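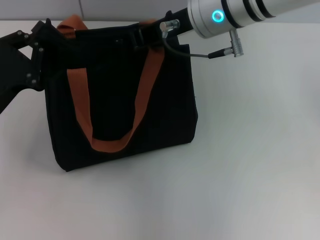

Posted in: Members' list > Projects > Student teams

From: Bronisława Pietrzak
To: Clirdale Robotics Club list
Subject: Re: Bag task for the October open day

Damian, thanks for writing all this up. I have quoted the parts I want to answer and left the rest.

Damian Jasińska wrote:

> The team would like to enter the bag task for the Nondura student
> round. One arm holds the tote by the rim, the other opens it, then
> a book goes in and the bag is moved to the far side of the table.
> We have 200 recorded runs by hand control and we think that is
> enough to train on. Wojciech says the first results look very good.

I would like to know what "very good" means before we put our name on a form. I was there on Saturday for most of the afternoon and what I saw was the arm going to the same corner of the same black bag, which had been stood up for it in the same spot. When Zofia turned the bag a little, it closed on air. She turned it back and everybody cheered at the next one. I'm not saying that is worthless, but a first-year could get that far by typing in the positions and playing them back.

So how many of the 200 had the bag turned, or slumped, or with the strap fallen across the opening? If the answer is "a few" then we have far fewer than 200 useful runs. Please go through the log and put a number in the sheet. Wanda has already made a column for it.

> We will use the black tote with the orange strap because the strap
> is easy for the camera to pick out.

This is the bit that bothers me most. The rules say the organisers bring the bag. It might be cream with cream handles. If the whole thing leans on finding orange against black, we will find that out at the table with a clock running. I asked for a second bag in the spring and was told it would "confuse the training". Well, yes. I would still like to see it confused here first.

I've got a blue shopper and a floppy grey one at home and will bring both. Neither stands up by itself, which I suspect is going to be a much bigger problem than the colour. The black one has enough body to stay up while you work on it, and we've got used to that.

> Success rate is currently high and we expect to reach the level
> needed by the end of the month.

Who is counting, and what counts? Wojciech was scoring a run as a pass if the book ended up inside, even when he had nudged the bag first. Wanda was scoring those as fails. I'd go with Wanda. Write this at the top of the sheet, please: hands off from the moment you say "go", and if a hand goes in, it's a fail, whoever's hand it was and however small the nudge.

I would suggest 30 runs with the bag placed by someone who isn't on the team, who is allowed to be a bit mean about it. If we get 11 clean ones I will be pleasantly surprised and will sign the form myself. If we get 6, we should enter the simpler block task and keep the bag for next year – no shame in that, and the younger ones would get more of a turn.

> Ahonen have offered to lend us the softer fingers for free.

Fine, but not yet. If we change the fingers now, all the recorded runs were made with a different hand, and then we are arguing about two things at once. Do the 30 first with what's bolted on. After that, by all means.

Two small things while I'm at it. The cable near the wrist was tugging whenever the arm reached across the bag, and I don't trust a strip of tape to sort that out. Zofia, could you give it more slack and a proper clip before anyone runs it again? And would whoever uses the Skundel laptop please name the files with the date and their initials. There is a folder on there called "good ones" and another called "good ones really", and I have no idea which of them the 200 came from.

I know I'm going to be called a wet blanket again. The team has worked hard, and the hand control in particular is much smoother than it was last term. I would just like us to know what we've got before we tell Nondura about it.

I can do the bag placing if no one else fancies being mean. Any evening but Thursday, from half past six.

Bronisława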